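Clanport table-setting work, catch-up meeting
Thursday, June 2, 2022

Present: Yesenia Quintero (chair), Herow side x2, Banetti on the phone, line bad for first half
Apologies: Vaněk

1. Last minutes. Agreed. Spelling of Herow corrected in item 4.

2. Demo count
2,864 hand-guided demos in as of this morning. 161 thrown out, mostly fingers closing before the pads are level with the rim. 198 still to be checked. YQ wants those done before any new plates get added. Herow to split them between two people.

3. By hand or by remote
Long one. Banetti still prefer remote control, say the arm's own reach is baked in that way and no nasty suprises later. Herow: remote too slow for crockery, people get tired and start jerking the stick. Hand-held gripper quicker to learn, most new people fine after 5 tries. But they move faster than the arm can follow.
Agreed: hand-held for plates and bowls, remote for anything with liquid in. Look again in August.

4. How to show a pick
- come in slow, stop, then close. Stop must be a real stop
- keep your free hand well out of the way
- one object per demo, do not tidy up in the same take
- if you fumble, finish it anyway and mark it. Don't restart half way
Banetti asked if fumbles are any use. YQ says yes for recovery, keep in seperate folder.

5. Tablecloths
Patterned cloth to stay in. Plain ones too easy, policy fell over first time it saw flowers. Glare on shiny plates raised again, no decision. Vaněk to send his notes on lamps.

6. AOB
Spare pads on order. Clanport want a visit, date tbc.

Actions
YQ – one page guide from item 4
Herow – remaining checks
Banetti – remote set-up for pouring, list of parts needed
Vaněk – lamp notes
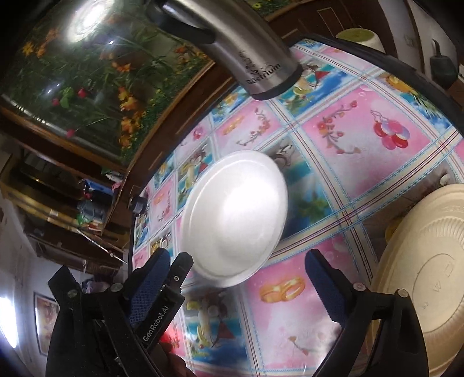
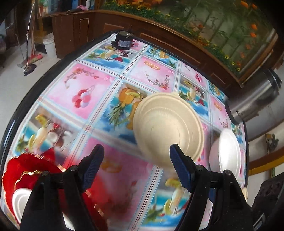 Hand-held gripper at the table, patterned cloth. White oval plate in the first, paper bowl in the second.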